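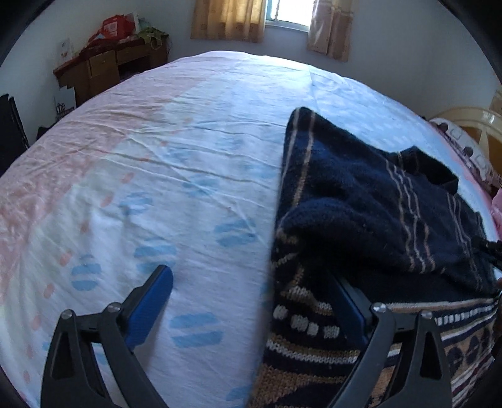

Saturday, late. I said I'd write in here every night in June and that lasted four nights, so hello again. The sewing machine is finally out of its box! I cleared the corner by the window, found the bobbins (in the tea tin, of course) and took up the hem on my gray work pants. They're 15 inches wide at the ankle and still look silly, but they don't drag anymore.

Keegan Bouchard called while I was pinning. He got the job in Sutherland — starts in two weeks, 70 miles away — and I was so happy for him and then I cried a little after we hung up. I've known him since ninth grade.

Mom's appointment got moved again. I paid the $400 to the dentist. Going to bed with wet hair and I don't care.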